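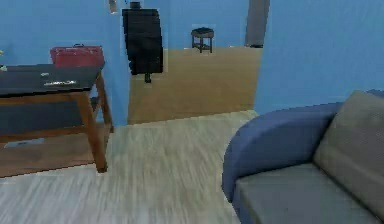 The Carkside comparison is now past its first full round of runs in simulation, with both controllers driving the same mobile base and arm through the same rooms. We moved the work into the virtual apartment in October so that the Betis and Bultasa controllers could be tested on identical layouts before either one is given time on the hardware. The route that has taught us the most begins in the blue room, between the dark-topped table and the sofa, and goes through the doorway onto the tan floor of the next room. The base has to keep clear of the rounded sofa arm on one side and the table leg on the other, then line up for the opening early enough that the arm does not swing when the base turns. Most of this report is about what happened on that route and on the reaching tasks that follow it.

Work since the last report

The grant plan called for 2 controllers to be compared on 5 tasks. All of the tasks have been run with both controllers. Each task was repeated 18 times per controller, with the starting position of the base shifted a little each time. Parvaneh Rostami wrote the script that sets the starting positions, and it gives both controllers the same list in the same order. We had planned to pick random positions separately for each one. She argued against it and we agreed with her.

The tasks are: drive through the doorway; approach a table and stop with the arm in reach of the top; reach over a low piece of furniture without touching it; return the arm to its travel position in a tight space; and follow a route with the head camera switched off, using the base camera only. The last was added at the request of the Ebrahimi program office and was not in the original proposal.

Controller results

Betis is the smoother of the two when the base and the arm move together. It slows the base before the arm begins to extend, and the gripper arrives with little overshoot. It is also slow to recover when a planned path is blocked. In the doorway task it would stop short of the opening and replan several times before going through. It did get through on every run, but the waiting adds up.

Bultasa treats the base and the arm as separate jobs. It is quicker through the doorway and needs fewer replans. Its weak point is the reach over furniture, where the elbow drops lower than we would like. Contact was recorded on that task with Bultasa and not with Betis. Kyung-tae Sun looked through the logs and thinks the cause is the joint limit file we supplied, which was written for the older wrist. He has corrected the file and we will repeat the task before we draw anything from it. Please read the contact result as provisional until then.

Neither controller handled the tight return to travel position well. Both will finish it, but the elbow takes a wide path that we would not accept near a real wall. Babak Alipour is writing a set of intermediate poses that either controller can call. That is a patch — a proper fix would have to come from the planner, and we do not have the budget for planner work under this grant.

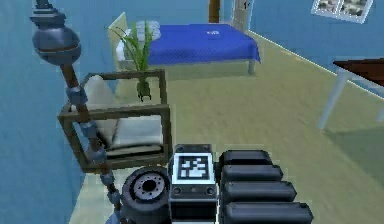
Cameras and calibration

The camera comparison is behind the controller work. We are looking at the head camera, which sees past the arm and down to the base, and at the low camera on the base itself. The head camera is better for reaching, as expected. Its trouble is that the arm blocks part of the view whenever it is held in front of the body, and the controller then has to rely on the last map it built. Betis keeps that map longer than Bultasa does, and this probably explains some of the difference on the table approach.

Calibration uses the square marker on the upper face of the base housing. Ghazal Bakhtiari set up a check that looks for the marker at the start of each run and refuses to begin if it is not found. Early on this stopped a lot of runs for no good reason, and we traced it to the lighting settings in the simulator, which left the marker too dim at certain head angles. The lighting is now fixed for all runs. The runs made before the change have been thrown out and repeated, and they are not included in anything above.

The low camera does better than we expected on open floor and badly near furniture with an open frame, where it reads the gaps between the bars as free space. We would not recommend it as the only camera. It may still be useful as a second view when the arm is in the way.

Simulator limits

Two things should be kept in mind. Floor texture in the simulator is softer than what our cameras see on a real floor, and streaks close to the camera can confuse the motion estimate. Edges of thin objects are also less sharp than they should be. We have not tried to correct for either of these. They affect both controllers alike, so the comparison should hold, but the success rates should not be read as a forecast for the hardware.

Schedule and spending

We are 5 weeks behind on the cameras and on schedule with the controllers. The delay comes from the repeated runs and from a license renewal for the simulator that took longer than it should have. Spending is within the approved lines. We ask to move the unspent travel money to computing time, and a separate request form has been sent with this report.

Next steps

Kyung-tae will rerun the reach task with the corrected joint file. Parvaneh and Ghazal will finish the camera runs, beginning with the head camera. Once Babak's poses are in, the tight return will be run again for both controllers with the same starting list. Hardware time is booked after that, and we would like to hold a call with the program office before it begins so that we can agree on which controller goes first. My own preference is Betis, mainly for the way it handles the arm around furniture.

Raluca Mocanu
Project lead, Carkside
03/03/2019

Filed under: Grant Reports, Mobile Manipulation

Home | Projects | Reports | People | Contact

Print this page | E-mail this page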